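Sodville Toilet Room: item list and labels

Version 5, 2025-10-27
Maintained by the Sakex catalog group

Contents

The set covers one fitting room at the Clorkico showroom in Sodville, where display toilets are set out along the walls, checked and put back in order. There are 2,993 labeled images. Each one has a plain text label file with the same name. Labels give the item, the surface it rests on and, for toilets, the position of the lid. 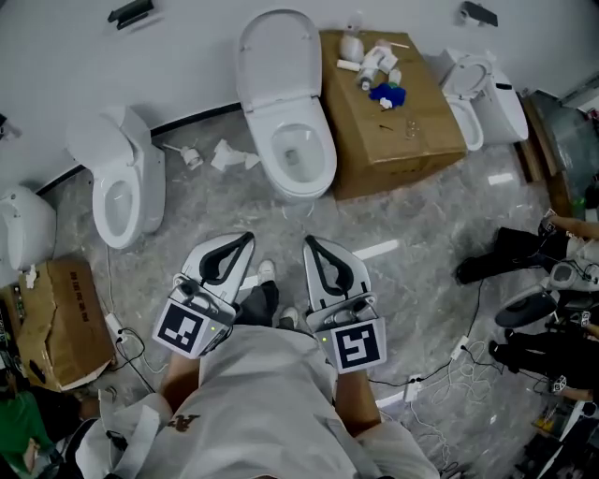

Surface labels are the part of the set that changed most in this version. Earlier versions had a single "floor" label for everything that was not on a shelf, which was no use for sorting out loose parts. Version 5 has floor, wall, box top and inside box. Box top is used a lot, as the large cardboard box by the center toilet shows, with a white bottle, white fittings, a blue cloth and a few small screws all lying on it. A torn open box still counts as a box. Crumpled paper on the floor is labeled "paper" and is not marked as trash.

Lid labels

up: lid raised, bowl showing
down: lid closed
unclear: lid hidden or outside the image

Seats are not labeled separately. Toilets that are only partly in view are labeled if the bowl or tank can be recognized.

Small parts

Screws are labeled as a group. Fittings that touch each other are also one group. Power strips get their own label, but cables do not, and we have no plans to add them. Wall brackets are labeled "bracket" whatever they are meant to hold.

Known problems

White parts against white walls were missed often in the March labels. We rechecked 500 images and fixed those. Another 30 are listed in recheck.txt and still need work.
The Lebrun parts list uses different names for some fittings. See names.txt for the matches.

Files

images/
labels/
names.txt
recheck.txt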